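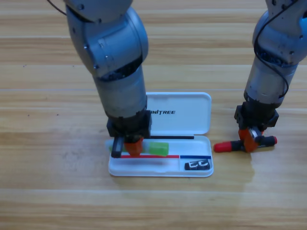 Jollov support says the left gripper is losing its open command to a dirty finger rail, and that a wipe-down and a re-home should clear it. They would like the ticket closed once we have done that.

Status: Open
Opened: 29/04/2025
Site: Rurkent, bench cell
Equipment: two-arm pencil case packing cell, Jollov gripper controllers, Flomudbridge message bridge, task program by Majumder
Severity: raised from Minor to Safety by site
Subject: Left gripper reports OPEN while still closed, arm then moves off with the case

Site, reply to the above

We did the wipe-down before we opened the ticket. It's in the first line of the form under "steps already taken." We did it again anyway, re-homed both arms, and restarted the run. The fault came back.

Please don't close this. I also don't agree that it is a cleaning problem, and I'll go through why.

What happens: the left arm goes down into the open case with the gripper and closes on an item in the front of the tray to straighten it. The right arm waits off to the side with the marker. The left gripper is told to open. The controller sends back OPEN. The left arm lifts. On a good cycle the item stays where it was put and the right arm comes in with the marker. On a bad cycle the fingers are still shut, so the item comes up with the arm, or it catches on the rim of the tray and the whole case slides across the table toward the right arm, which has been told the way is clear.

The bad part is the last one. The right arm starts its move on the strength of the OPEN message and nothing else. If the case has been dragged over, the right arm comes down on top of it. That has happened. It bent nothing, but the marker was pushed back through the fingers and the right arm stopped on an overload.

A dirty rail would make the fingers slow or stiff. It would not make the controller say they were open. I would expect the opposite, a timeout with an error, and the timeout is exactly what we never see.

Jollov support

Thank you for the extra detail. The OPEN flag is set when the finger position passes the open threshold. If the fingers are worn or the rail is dirty, the position reading can drift. Please swap the left fingers for a new pair and run the calibration routine. Please also attach the run log.

Site

New fingers on, same color as before. Calibration routine passed first time, which I take as a point against the drift idea. Log attached.

From the log, so that we're all reading the same thing:

Run length: 2,486 cycles
First bad cycle: 1,173
Errors raised by the left controller: none
Errors raised by the right controller: overload only

So the cell works for close to half the run and then begins to misbehave. After the first bad one they come in clumps. There will be a long clean stretch, then several bad cycles close together, then clean again. I can't make wear do that. Worn parts don't get better by themselves for a while.

The drift reply also doesn't fit the raw position column. On the bad cycles the left finger position is the closed value, flat, right through the lift. The OPEN flag is up at the same moment. If the flag comes from the position, as you say, then one of those two columns is old.

Jollov support

We have looked at the log. The controller firmware cannot set OPEN with the position in the closed band. We believe the flag is being held by something between the controller and the task program. Please contact the supplier of the bridge.

Site

Noted. I'd point out that this is the first time the word "bridge" has come up, and that two replies ago it was the rail. I have no objection to it being the bridge. I'd like somebody to show it before I take another part off.

Flomudbridge added to the ticket.

Flomudbridge support

The bridge passes on what it receives. It keeps the last known value for each signal and hands it to any client that asks. If the client asks before a new value has come in, it gets the last one. This is how it is meant to work and it is in the manual. The client should check the time stamp.

Majumder, task program

The program waits for OPEN and then lifts. We don't check the time stamp, because on every cell we have shipped the controller clears the flag when a close command goes in. If it isn't being cleared, that is a controller matter.

Site

I now have three suppliers and each one is sure it's the next one along. Here is what I did while waiting.

Test A. Took the marker out of the program altogether and parked the right arm well back. Left arm only, same moves, bridge still in place. The fault still shows up. So it doesn't need the right arm to be doing anything.

Test B. Put both arms back, but added a short pause after the open command and before the program reads the flag. No bad cycles for the length of the test. I don't count this as a fix and I'd ask that it not be written up as one. A pause hides a late message for as long as the message isn't any later than the pause.

Test C. Left the pause out and had the program print the time stamp of the OPEN flag next to the time it sent the command. On the good cycles the flag is newer than the command. On the bad ones it is older. It is the OPEN from the cycle before. The program asks "are you open?" and gets told yes, by a message left over from the last time it was true.

Test D. Plugged a laptop straight into the left controller, around the bridge, and watched the flag there. The controller does clear OPEN when it gets the close command. It clears it every time. The bridge doesn't always pass the clear along. When the clear gets lost, the old OPEN stays up.

So to go back over the answers so far: the rail was clean, the fingers were fine, the firmware claim from Jollov checks out, and "passes on what it receives" does not.

Flomudbridge support

Can you tell us how busy the network was during Test D? The bridge will drop repeat messages if its queue is full, keeping the newest.

Site

It didn't keep the newest. The newest was the clear. As for how busy, the clumps line up with the times the cell sends its saved logs off to the office server, which begins once the local folder fills up. That would explain why the first half of the run is clean. I say "would" because I have only matched it up by eye in the log and I have seen enough confident guesses on this ticket already.

Test E. Turned the log transfer off and ran the cell for over two hours. No bad cycles. Turned it on by hand in the middle of a run. Bad cycle soon after, then more. Turned it off. They stopped. Did the whole thing again with the same result.

Flomudbridge support

We can reproduce this. When the queue is full the bridge treats a clear as a repeat of the value before it and throws it away. A fix is planned for the August release. In the meantime please turn off log transfer while the arms are running.

Site

Log transfer is off. I'm leaving it off, but I'm not closing the ticket on it, and here is what I want from each of you.

Flomudbridge: the fix, and a note of which versions have the fault. The manual page should also say that a clear can be lost. At the moment it says the last known value is kept, and a reader would take that to mean the last one sent.

Majumder: a time stamp check in the program, and a stop if the flag is older than the command. I'd also like the right arm to hold until the left finger position itself reads open — the position column had it right all along and the program never looked at it. "Every cell we have shipped" is not a test result.

Jollov: please take "dirty finger rail" off this ticket as the cause. Somebody will search for it later and start wiping.

Majumder, task program

Time stamp check and position check both added, build sent to site. The right arm now holds at its waiting point until both agree.

Site

Build loaded. I turned log transfer back on, on purpose, with the old bridge still in place, to see whether the checks do their job. The program stopped with "stale flag, left gripper," fingers closed, left arm still down at the case, right arm holding. Reset, ran on, stopped again later the same way. No drag and no overload.

That is a cell that stops when it should, which I'll accept. It's still a cell that stops. Log transfer is off again for normal running.

Severity lowered from Safety to Major. Ticket stays open until the August release has been run here, with log transfer on, for at least as many cycles as the run in the first log. Spare fingers have gone back in the drawer.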